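Rekovstead Well and Spring Monitoring Project
Interim progress report to the Edivon Fund
Reporting period: January through June

1. Status

The project is on schedule for field work and behind schedule for data entry. Spending is within the approved budget lines. One change to the sampling plan is requested in section 6. No change to the end date is requested.

2. Background

The grant supports a two-year record of groundwater levels and basic water chemistry in the Rekovstead valley, where most households outside the town limits draw from private wells. Before this project the only continuous record came from a single county well on the east side. The work plan calls for a network of private wells measured on a fixed cycle, a smaller set of springs gauged at the same time, and a public table of results that well owners can read without training.

3. Work completed

3.1 Well network
The network stands at 141 wells with signed access forms. All have been located, tagged, and given a measuring point, which is a notch or paint mark on the casing rim from which every depth is taken. Casing heights above ground were recorded at the first visit. Where the pump house floor sits below grade, the height is entered as a negative number and flagged in the table.

Two full rounds of depth readings were completed in the period. Readings are taken with an electric tape, twice at each visit, and repeated if the two differ by more than a hundredth of a foot. Owners are asked not to run the pump in the hours before the visit. Where the pump had been running, the reading is kept but coded as non-static and left out of the seasonal averages.

Access to wells on the upper Lellis road was lost for part of March while the culvert was replaced. Those wells were read at the end of the round and carry a later reading time in the table. The delay does not affect the seasonal comparison.

3.2 Springs
Eleven was the target for springs and 11 are being gauged. Flow is measured by bucket and stopwatch at the piped springs and by a small V-notch weir at the open ones. The weir at the lowest Lellis spring was undercut in April and reset with a longer cutoff wall. Flow data from that spring between the February and May visits should be treated as a lower limit, as water was passing beneath the plate.

3.3 Water chemistry
Samples for nitrate, chloride, hardness, and iron were drawn from 60 wells, selected to cover the three main rock units and the range of well depths. Field readings of temperature, pH, and conductance were taken at the same visits. Duplicate samples and field blanks were submitted with each batch. One batch was rejected by the lab for arriving above the holding temperature, and those wells were resampled the following month at no cost to the grant.

Nitrate results are below the drinking water limit in all wells deeper than the clay layer. Several shallow dug wells near the valley floor were above it. Owners of those wells were notified by letter, with the county health office contact and a copy of the lab sheet. A second sample was offered and most accepted.

4. Preliminary findings

The valley floor wells rose through February and March and had begun to fall by the second round. Wells in the sandstone on the west slope showed a smaller and later rise. The pattern fits recharge along the slope margin, but two rounds are too few to separate it from the effect of a wet winter.

Conductance in the springs was steady. The exception is the spring below the Hoàng orchard, where it increased at each visit along with chloride. Road salt is the likely source. The road crosses the slope directly above the spring and drains to an unlined ditch. A sample of ditch water is planned for the first thaw.

Well depth on the owner forms was found to be unreliable. Where a driller's log could be located, the two figures often disagreed, and roughly 500 feet was written on the form for one well whose log gives less than half that. The driller's figure is used wherever it exists. Depths known only from the owner are marked as reported.

5. Data handling

Field sheets are scanned on the day of the visit and filed by well tag. Entry into the main table is behind by most of one round. The cause is the change from the old sheet layout to the new one, which required the first round to be entered again so that casing heights and codes matched. The backlog will be cleared before the next round begins, and readings will not be released until they have been checked against the scans by a second reader.

The public table is in draft. Locations are shown to the nearest grid square only, in line with the access agreement. Comments from the test readers were mainly about units. Depths will be given in feet, with the conversion stated once at the head of the table.

6. Requested change

The work plan calls for chemistry sampling at the same wells in each year. We ask to replace six deep wells, all of which returned low and nearly identical values, with six shallow wells on the valley floor. The number of samples and the lab cost would stay the same. The deep wells would remain in the network for water levels.

7. Budget

Lab fees are slightly under plan because the resampled batch was not charged. Mileage is over plan, owing to return visits where nobody was home or the pump was running. We expect the two to offset by year end. Equipment spending was limited to one replacement tape, calibration solutions, and the material for the weir repair.

8. Work planned for the next period

Third and fourth rounds of depth readings at all wells.
Spring gauging on the same cycle.
Completion of data entry and release of the first public table.
Repeat chemistry sampling at the shallow wells, subject to approval of section 6.
Survey of measuring point elevations along the Lellis road, so that water levels can be plotted on a common datum.

The next report will cover July through December and will include the first water level map.
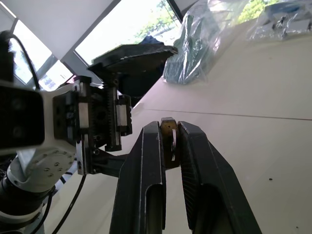 Figure 1. Small brass-colored block and thin silver disc held between black gripper fingers.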